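# Vemero 35 wet/dry vacuum

The 1,000 W motor picks up fine plaster dust without stalling, and the 35-liter drum holds nearly a full day of shop sweepings. Suction drops once the cartridge filter clogs. Tapping it out restores most of the flow.

The hose cuff is loose at the inlet and pulled free twice on stairs. The older Zarnico used a threaded cuff and held better. Cord length is 12 feet, short for a garage. The drain plug sits too high to empty the last inch of water.
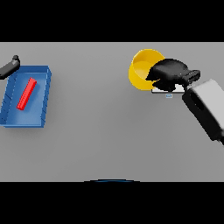 ## Rating: 3.5 out of 5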